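Chapter 4
Choosing a Hand: How to Compare Grippers Fairly

The first gripper test I ever ran was a shambles. I had two grippers on the bench, a box of odds and ends from the stationery cupboard, and a firm belief that the better one would simply show itself. By the end of the afternoon I had 214 attempts written down in a notebook and no idea what any of them meant. I'd moved the lamp halfway through. I'd swapped one arm controller for another after lunch. Worst of all, I had got better at setting up the objects as the day went on, so whichever gripper went second was bound to look clever.

My colleague Américo Calado read the notebook, handed it back and asked which gripper I would buy. I said the second one. He asked what I'd say if I had tested them the other way round — and that was the end of my report.

So this chapter is about doing it properly. We'll spend most of it on two-finger grippers, the sort with a pair of linked fingers that close on whatever is between them, and we'll start in simulation before going anywhere near a real arm. You met the Rebelo simulator in Chapter 3, and I'm going to assume you can load a scene and step through it without my help.

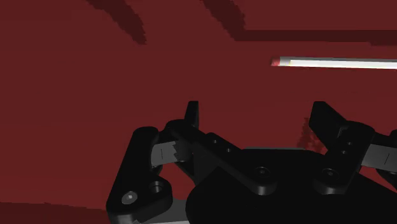 Simulation is a lovely place to begin, for one big reason. You can put everything back exactly as it was. If the Turkow hand misses a thin rod from a certain starting pose, you can give the Duder hand the very same rod at the very same pose, down to the last decimal, and see what it does. Try that on a real bench and you'll be there with a ruler and a bit of tape, muttering.

There's a catch, of course (there always is with simulators). Friction is a number somebody typed in. Fingertips that ought to squash a little may not squash at all, and a contact that looks fine on the screen can be a few stray points fighting each other. I once got 100 clean grasps in a row out of a model and felt very pleased with myself, until we ran the same set on the real arm at Urivcombe and managed 15. We'll pick that sorry tale apart in section 4.5, as most of what I know about contact settings came out of it.

Before you read on, I'd like you to settle three things on paper. What counts as a successful grasp? How long must the object stay put? And what will you do with the near misses, where the fingers touch the thing but push it away? Your answers needn't match mine. They do need to be written down before the first run, and they have to stay the same for both hands.

4.1 What are we comparing?

It sounds like a daft question, but a gripper never turns up to a test by itself. It comes with a controller, a camera view and a way of approaching the object, and a change in any one of those can swamp the difference you were hoping to measure.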